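문 열기 원격 조작 시연 기록, 10월
작업 노트 / Zonora 시뮬레이션 주방

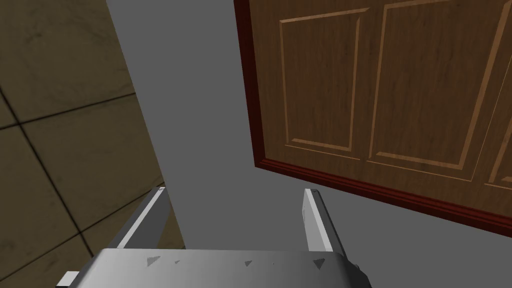
손목 카메라 화면. 그리퍼 열림, 오른쪽 위가 나무 문.

오늘 목표는 문짝 과제 시연을 원격 조작으로 쌓는 것. 지난번까지 모은 게 500개 조금 안 되는 줄 알았는데 로그를 다시 세어 보니 중복 저장이 섞여 있었다. 중복은 지우지 않고 별도 폴더로 옮김. 에피소드 번호는 그대로 이어서 쓴다. 마지막 번호 1393.

조작 장치는 Joston 쪽 핸들 그대로. 손목 회전 배율만 낮췄다. 기본값으로는 손을 조금만 틀어도 화면이 크게 기울고, 조작자가 수평을 맞추려고 다시 틀면서 궤적에 쓸데없는 왕복이 남는다. 낮춘 뒤로는 접근 구간이 눈에 띄게 매끈해졌다. 대신 문을 당기면서 손목을 같이 돌려야 할 때 팔이 모자라서 클러치를 한 번 밟게 됨. 클러치 밟은 구간은 재생할 때 정지로 보이니까 학습용으로 변환할 때 잘라낼 것.

손목 시점만 보고 조작하면 어렵다. 위 화면처럼 문이 비스듬하게 걸리고 가운데가 무늬 없는 회색 벽이면 거리감이 거의 없다. 왼쪽 타일 줄눈이 그나마 기울기 참고가 된다. 문 아래쪽 붉은 갈색 테두리를 기준선으로 잡고 손가락 끝을 거기 맞춘 다음 들어가는 방식으로 통일하기로 함. 외부 시점 창은 보조로 계속 띄워 둔다.

시작 자세는 6가지로 나눔. 전부 그리퍼를 벌린 상태에서 시작한다. 닫힌 채로 시작한 예전 시연이 좀 있는데 첫 동작이 달라서 섞으면 안 될 것 같다. 메타데이터에 시작 개폐값이 들어 있으니 그걸로 거르면 된다.

실패한 시연 처리
- 손가락이 테두리에 걸려 멈춘 것: 버리지 말고 실패 표시. 나중에 복구 동작 모을 때 쓴다.
- 문을 스치고 지나간 것: 버림.
- 조작자가 중간에 손을 놓은 것: 버림.

Clerkonard 변환 스크립트가 그리퍼 개폐를 연속값이 아니라 0/1로 저장하고 있었다. 반쯤 벌린 구간이 다 열림으로 찍힘. 설정 파일에서 이진화 옵션을 끄고 다시 돌리는 중. 원본 로그에는 연속값이 남아 있어서 재수집은 필요 없다. 변환본만 교체하고 기존 것은 이름 뒤에 old 붙여 둠.

지연도 한 번 확인. 오전에는 괜찮다가 오후 2시쯤부터 핸들 입력이 밀렸다. 렌더링 창을 두 개 열어 둔 상태였고, 하나 닫으니 줄었다. 원인이 그것뿐인지는 모르겠음. 그 시간대 에피소드는 타임스탬프 간격부터 보고 쓸지 정한다.

Vlček 팔 모델로 바꾸는 건 보류. 관절 한계가 달라서 지금 시연을 그대로 재생하면 손목에서 막힌다.

다음에 할 것
변환 끝나면 개폐 그래프 몇 개 뽑아서 원본이랑 비교
중복 폴더 목록 공유 드라이브에 올리기
시작 자세 중 문 아래에서 올려다보는 쪽 시연 더 모으기, 제일 적음
클러치 구간 자르는 기준 시간 정하기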